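Chapter 4
Bins, Trays and Loose Parts

Before you start: read the page on tote sizes in Chapter 3. You'll need it for the exercise at the end.

Most of the time lost at a packing station is lost at the bin. Walking to it, reaching in, feeling for the last few pieces. A full bin is easy. A nearly empty one is slow — parts spread out, lie at odd angles, end up against a wall where fingers don't fit well. Lesia Vasylenko ran the small parts area at Toltberg and kept a log of refill times for a whole winter, starting in December. Her log is reprinted in the appendix. Look at the right hand column first, the left one is only shift codes.

Some terms. Floor: the flat part parts rest on. Walls: straight or sloped. Sloped walls send pieces back toward the middle, which helps, but you pay for it in floor area. Divider: whatever seperates one compartment from the next. Residue: what is left when the picker would normally call for a refill.

Keep residue in mind for the figure. 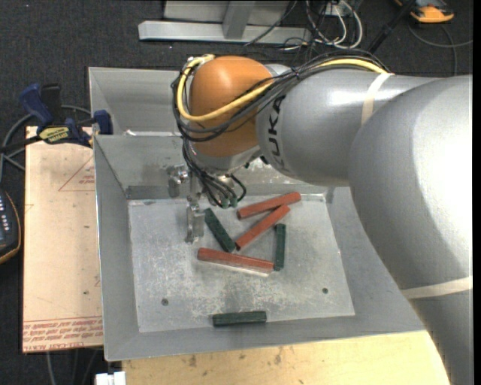
Figure 4.1 Red and green sticks on the floor of a sheet-metal bin with sloping walls.

Look at how the sticks lie in Figure 4.1. Scattered, no stack, no common direction to count on. Two colors in one compartment, so any order that calls for only red means sorting at the moment of picking. Fine for a handful. Bad for a long run.

Then the floor itself. Scuffs, scratches, whitish worn patches. Bare metal marks up and in most shops that's accepted. If the parts have a finish that matters, line the bin or change the bin.

At Prusonar the rule was one color per compartment, 1150 pieces to a fill, refill called at 595. Generous, maybe too generous. Svitlana Maksymiv argued for a much lower call point and got it on 2 lines out of the whole floor. We come back to her numbers in section 4.3, along with the Stetsiuk divider, wich she didn't like.

4.1 Choosing a bin

Start with the part, not the shelf. Length first. A stick-shaped part needs a floor longer than itself with room for a grip at either end — short bins make long parts stand up against the wall, and then they fall over onto everything else. Next, weight when full. Then how the bin gets emptied for cleaning, a step the Lorkden checklist leaves out completely.

Write down these measurements for one bin at your own station before going on to 4.2.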